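Julham Adds Set Check to Kitchen Robot Cell After Gripper Offsets Drift

Julham has changed how it sets up the simulated kitchen cell used to test its two-arm robot, after a routine review found the gripper offsets no longer matched the values on file. The cell returned to full use in July.

The cell, known in the company as Poston, runs entirely in software. It holds a model of the robot and a room with a counter, a cabinet and household items for the arms to reach. Teams use it to try out arm programs before they are sent to a physical machine.

The trouble showed up in the wrist views. Each gripper has its own camera, and its position is stored as an offset from the wrist joint. On one arm the stored offset was 2 millimeters out, enough to make a program close the fingers beside a small item.

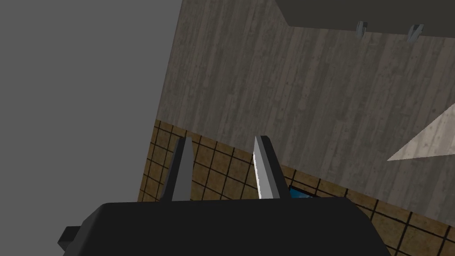

Staff at Abubakar, the contractor that maintains the cell, traced the error to a settings file that had been copied over from an older version of the gripper. The file loaded without a warning, so later runs used it as well. Of 1,401 stored runs checked, 299 had been made with the wrong offset. Those runs have been marked and will be repeated.

Maintenance now starts with both arms. A technician brings up the body view, moves each arm through its range one joint at a time, and compares the joint readings with the reference file. The grippers are opened and closed at the end of each pass.

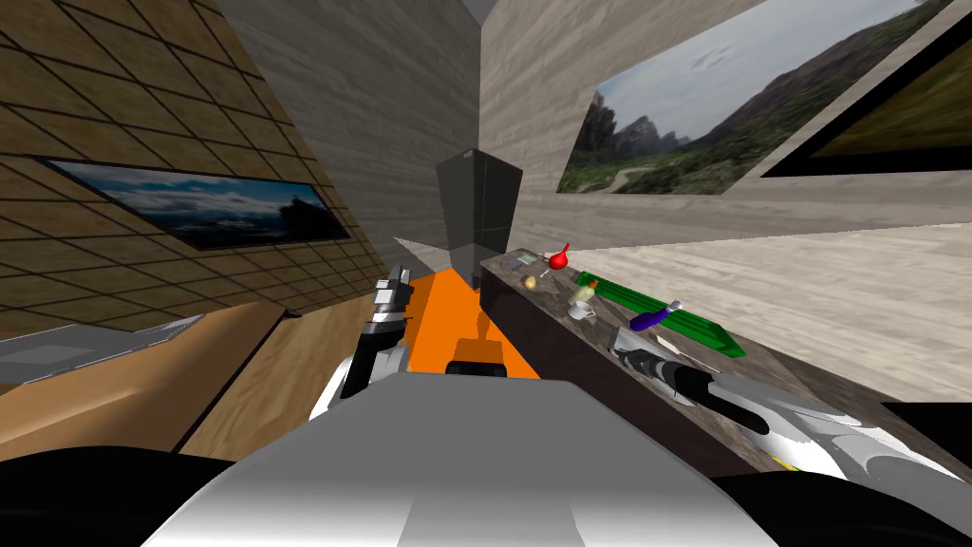

The new routine has 12 checks and is done before any batch of runs. Most of them are short. The longest compares the wrist views with the body view to confirm that all of the cameras agree on where the counter is.

Room layouts are checked too. The items on the counter differ from one layout to the next, and so do the pictures on the walls. Each layout has to load with its items at rest before the arms are allowed to move.

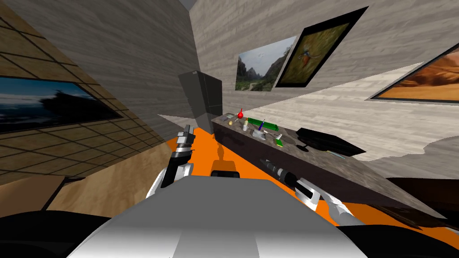
Abubakar also rewrote the loader. It now compares the version number in the settings file with the gripper model and stops if the two differ. A technician has to clear the stop by hand and enter the reason in the cell's log.

The last check is made at the counter's edge, with the gripper brought in close to small items such as a mug or a potato. If the finger positions in the wrist view match the reference, the cell is released for use.

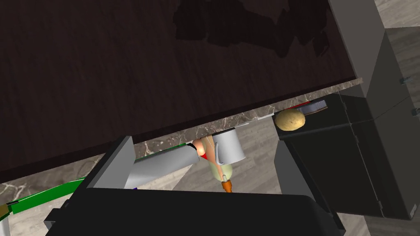
Next Steps

Julham plans to apply the same routine to Ravmont, a second simulated cell that uses the same robot model. That work is set to begin when the repeat runs are finished. Until then, Ravmont will stay on its current settings, and teams have been asked to note the gripper file version with every batch they submit.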